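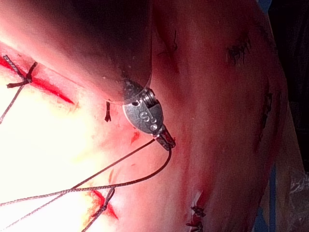
**WHO WE ARE**

Cokum is a training school for people who need to close wounds as part of their work. We run short courses in suturing and wound care for nurses, paramedics, veterinary nurses and ships' medical officers. Most of our students already have a job and come to us on leave days, so the courses are short and the days are full.

We teach from Gretaline House, a former shoe warehouse behind the bus station. The ground floor is reception, the kitchen and the store. Teaching is upstairs, where there are four rooms. The largest, the Yadav Room, faces north and gets the best light, so the stitching classes are held there when we can manage it.

## How the school began

Mawar Menon started Cokum after fourteen years as a theatre nurse and then a ward educator. She had been asked to show new staff how to put in a simple interrupted stitch, and was given half an hour and one practice pad between the lot of them. She asked for a full day and was told there was no room free. So she hired the upstairs of a church hall, wrote to the nurses she knew and charged enough to cover the hall and the thread.

That first class had seven people in it. Two of them still teach for us.

For the first few years we had no office. Kit was stored in Mawar's garage and bookings were kept in a desk diary, which we still have. We moved into Gretaline House when the hall was sold. The lease has been renewed once and we have no plans to leave.

## What we teach

There are four courses.

**First Stitches** is a one-day course for people who have never held a needle holder, or who did it once in training and have forgotten. You will learn to load a needle, place a simple stitch, tie by instrument and take the stitch out again. We spend a good part of the morning on knots.

**Wound Closure** takes two days and is the course most employers book. It covers choosing between stitches, strips, staples and glue, cleaning and local anaesthetic, mattress stitches, and what to write in the notes afterwards.

**Animal Work** is taught by veterinary staff for veterinary staff. Skin differs a good deal between species, and so does what the patient will do to your stitches once it gets home. The afternoon on dressings and collars was added because students kept asking.

**Far From Help** is for people working at sea, on expeditions or at remote sites. It runs over three days and includes a long session on when to leave a wound open. We ask for a letter from your employer or medical lead before you book, as what you are allowed to do depends on the cover you work under.

None of these courses gives you permission to practise. They give you the skill and a record of attendance. Your employer or professional body decides what you may do with it, and we will talk to them if they have questions.

## How we teach it

Classes are kept small. Every student has their own instruments for the day and their own pad. Tutors move between benches and will sit down beside you if you are stuck -- that is where most of the learning happens, in our experience. We do not use slides after the first half hour.

We ask people to work slowly. Speed comes with repetition, and a student who has been hurried tends to pull too tight. Left-handed students are taught left-handed, with left-handed instruments, and should tick the box on the booking form so we can put them out.

Each student takes home a practice pack with a pad, thread and a printed sheet. If you send us photographs of your practice within three months of the course, a tutor will look at them and write back. There is no charge for this.

## Practice pads

We make our own. The pads sold for training when we started were either too stiff or tore at the edge, and after a lot of spoiled batches we settled on a layered pad that behaves well enough under a curved needle. We call it Nokum. It comes in a flat version and a curved one for practising on a forearm or shin. Colleges and hospitals can order it in boxes from the office, and what we make from it helps to keep course fees down.

Used pads can be brought or posted back. We cut them up for knot practice.

## Last year

In the year to the end of July we taught 373 students. The majority were nurses, and the veterinary course grew more than any other. We also ran our first classes away from home, at two district hospitals that could not release staff to travel. We would like to do more of these -- please ask if you have a suitable room with good light and sinks nearby.

## Visiting and getting in touch

The office is open on weekdays from nine until half past four. Visitors are welcome to look round before booking, but please ring first, as the front door is locked during teaching. There is a lift to the first floor. Parking is limited to the bays marked Cokum and the bus station is two minutes' walk.

Fees and course dates are on the bookings page. Employers wanting an invoice should contact the office before sending names.

Page last updated Aug 28, 2026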